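Wikier Helpdesk, Kidthorpe
Ticket: Reset rule on the stacking cell
Raised by: Gladys Ccori
Picked up by: Ngozi Briggs
Opened: 9 January 2021
Status: waiting on Mernbridge

Gladys: Hello Ngozi, and I'm sorry to bother you with this one again. Our Makokha checker has refused 300 runs under rule 3, "arm clear of the target before the run is closed". I've read the rule over several times with a cup of tea and I still can't tell how clear is clear!

Ngozi: No bother at all, Gladys, it's a lovely question and a badly worded rule. Mernbridge wrote it for a single arm. Could you attach the cell for me?

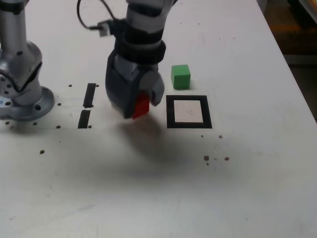
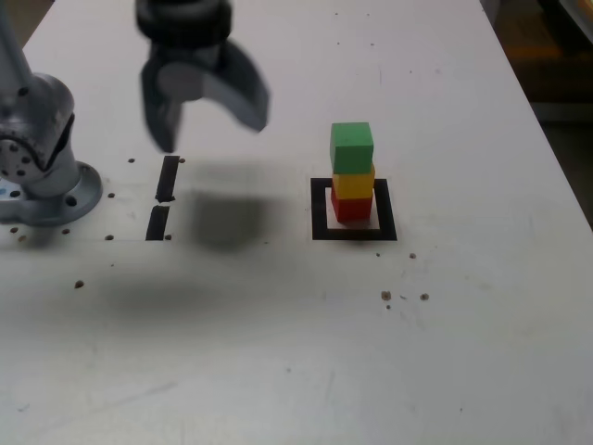

Ngozi: Thank you. Rule 3 ought to give a proper clearance, and I'd like it to say that the fingers must be open and off to one side as well. With the red, yellow and green cubes stacked in the black square and the open gripper up to the left of them, I'd happily pass that position myself. Please leave the refused runs where they are, don't delete any, and I'll send Mernbridge the new wording this afternoon.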